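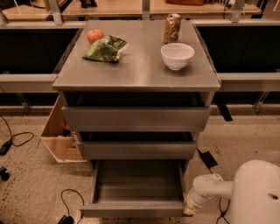

Went to the Prular open day on Tuesday. Notes follow, mostly on the drawer demo, as that is the one people have been messaging me to ask for. Long thread, no video.

Background for anyone new here: Prular do the control software. The policy they were showing is called Wike. Grellutar is the evaluation harness that sits over the top of it and does the scoring. I have no connection with either, I just signed up for a slot.

Format was short talks in the morning, then stations after lunch. Groups were 17 people, 30 minutes per station, then move along. That is too many people for one arm and one cabinet. If you were at the back you mostly saw coats.

The drawer station. Three-drawer metal cabinet on the floor, a few objects on top, one white arm coming in from the side. Task given as a typed sentence. The arm has to work out which drawer, open it, deal with the object, close it again.

Objects on the top: apple, green snack bag, crushed can, white bowl. Sounds a dull selection but it covers a decent spread. Something round that rolls, something that changes shape when gripped, something dented, and something with a rim.

The drawers have no visible handles. I asked how it gets them open. Answer: it goes for the edge of the front panel and pulls. They tried stick-on handles early in the project and took them off again, because the policy learned the handle and would not touch a drawer without one.

Bottom drawer is the one they demonstrate most. It is also the awkward one. The arm has to reach low, and the wrist runs close to the end of its useful range. The middle drawer is easier on paper and has the worse score. More on that further down.

Aminu Akinola ran the station and was good at it. He read every instruction aloud before pressing go and said what he expected to happen. When his prediction was wrong he said so and wrote it on the sheet.

The headline number from his slide: 1,622 recorded attempts on this cabinet since the project began. That covers all three drawers and all objects. He would not give a single success rate for the lot and I think he was right. The early runs used a different gripper and the later ones are on a harder task.

What he did give was the last block before the open day, all run in January. Opening on its own is close to solved. Closing on its own is close to solved. Open, place, close as one instruction is where it drops off, and most of the drop is in the placing.

In our slot we got 9 full runs. Six clean. One stopped on a force limit. One put the can down on the edge of the drawer front and stayed there until it was reset. One opened the wrong drawer, very smoothly.

The wrong-drawer run was the useful one. The instruction was "put the apple in the middle drawer" and it opened the bottom. Aminu's explanation is that the training set leans heavily on the bottom drawer, so when the language part is unsure, that is what it falls back on. They are rebalancing the data. The same thing accounts for the poor middle-drawer score.

Someone asked whether it would do better with coloured labels on the drawers. Probably, he said, but then you have a robot that reads coloured labels. Same reasoning as the stick-on handles.

The snack bag. I expected this to be the worst object and it was not. The gripper closes slowly on it and takes whatever fold it gets. The bowl is worse. It has to come in over the rim with one finger inside, and if the approach is a little off it pushes the bowl along the top before it gets hold.

Speed. It is slow. Opening a drawer takes longer than you would put up with from a person. They cap the joint speeds when visitors are in the room and he showed us the setting. I asked what it runs at otherwise and was told faster, with no figure attached.

Force limits are set per joint and a trip ends the run as a fail. No automatic retry. I liked that. At the Gisow demo last year the arm was allowed to retry as often as it wanted and the slide still said "success".

Grellutar, briefly. A run is scored by two people looking at before and after stills, without knowing which version of Wike was running. If they disagree it goes to a third. Slow and dull, and I would trust it over a script that checks whether the gripper closed.

One thing I would change: the start positions. Objects go back to marked spots between runs, with small offsets chosen by the software. The offsets are small enough that I could not see them from where I was standing. I would like to see the can lying on its side, or the apple in front of the bag instead of behind it. He said wider layouts are in the next block.

Another: the cabinet. All those attempts are on one cabinet, on one patch of carpet. I asked about a second one. There is one on order, wooden, with a stiffer runner. That will tell you far more than another thousand goes on this one.

Questions I did not get to ask. What happens if a drawer is already open when the instruction says open it. Whether it can be told to stop halfway through in plain words. How much of the closing motion is learned and how much is a fixed push.

Several replies are asking about cost. There was no price list and it is not on sale. The arm is bought in, the cabinet is office furniture, and the expensive part is staff hours recording attempts.

Also asked: can you take children. Minimum age on the booking form was 16. The talks would bore them anyway, the stations would not.

They are planning another one in the summer. Booking is through the Prular mailing list and the drawer station fills up first. Get to the front of your group and stand on the cabinet side, as the arm blocks the view from the other.

Will post my notes on the morning talks separately. The calibration one was decent, the panel I skipped for a sandwich.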